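Trollbridge: „Ein Abkommen ohne Meldeweg bleibt Papier“

Hemi Costigan leitet bei der Beratungsgesellschaft Esico den Bereich Investitionsförderung. Im Januar hat sie die Verhandlungen zu Trollbridge abgeschlossen, einer Kooperationsvereinbarung zwischen zwei regionalen Ansiedlungsagenturen. Das Gespräch fand in den Büroräumen von Esico statt.

Gegenstand der Vereinbarung ist die gegenseitige Anerkennung von Prüfunterlagen. Ein Unternehmen, das bei der einen Agentur bereits ein Register- und Bonitätsverfahren durchlaufen hat, muss die Nachweise bei der anderen nicht erneut einreichen. „Vorher lag dieselbe Gesellschafterliste zweimal beglaubigt vor, in zwei Formaten“, sagt Costigan. „Bei 581 Anträgen im Vergleichszeitraum betraf das 107. Diese Fälle haben wir einzeln ausgewertet.“

Die Auswertung bildete die Grundlage für den technischen Anhang. Er umfasst 30 Seiten und ist damit deutlich länger als der Vertragstext. Geregelt sind dort Dateiformate, Aufbewahrungsfristen und die Zuständigkeit bei widersprüchlichen Angaben. Nach Costigans Darstellung war der letzte Punkt der schwierigste. „Wenn zwei Stellen unterschiedliche Umsatzzahlen führen, muss feststehen, welche gilt. Wir haben uns auf den Stand des zuletzt geprüften Jahresabschlusses geeinigt. Vorläufige Zahlen werden übermittelt, aber gekennzeichnet.“

Für den Datenaustausch nutzen beide Seiten das System Stilletti. Es arbeitet mit einem Abgleich pro Nacht; Eilfälle können tagsüber manuell angestoßen werden. Eine Echtzeitanbindung wurde geprüft und zurückgestellt. „Der Nutzen liegt bei Ansiedlungsvorhaben im Bereich von Stunden, die Verfahren dauern Wochen. Das steht in keinem Verhältnis zu den Betriebskosten.“

Weniger weit ist die Abstimmung bei den Fördersätzen. Beide Agenturen behalten ihre eigenen Programme, informieren einander jedoch vor Änderungen. Die Frist beträgt 9 Arbeitstage. Costigan hätte eine längere bevorzugt: „Für eine fachliche Stellungnahme reicht das, für eine Abstimmung mit den Ministerien eher nicht. Wir werden die Frist nach dem ersten Berichtsjahr noch einmal aufrufen.“ 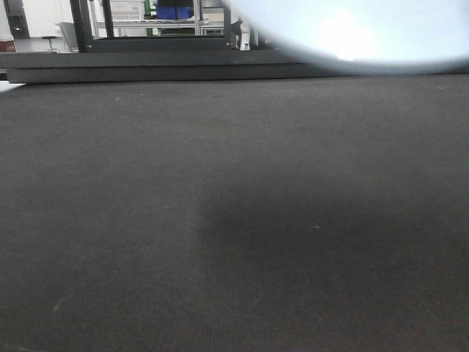 Dunkelgraue, teppichartige Fläche

Als erster größerer Anwendungsfall gilt Phuthong, ein Zulieferer für Kühltechnik, der an beiden Standorten Flächen angefragt hat. Zu Einzelheiten äußert sich Costigan nicht. Das Verfahren laufe, die Unterlagen seien einmal eingereicht und von beiden Seiten verwendet worden. Ob sich daraus eine Verkürzung der Bearbeitungszeit ergebe, lasse sich an einem einzelnen Vorgang nicht ablesen.

Auf die Frage nach weiteren Partnern verweist sie auf die Beitrittsklausel. Eine dritte Agentur kann aufgenommen werden, sofern sie den technischen Anhang unverändert übernimmt. „Anfragen gibt es. Wir beantworten sie mit dem Anhang und warten, wer ihn liest.“ Der erste gemeinsame Bericht soll neben den Fallzahlen auch die abgelehnten Übermittlungen ausweisen, aufgeschlüsselt nach Fehlerart.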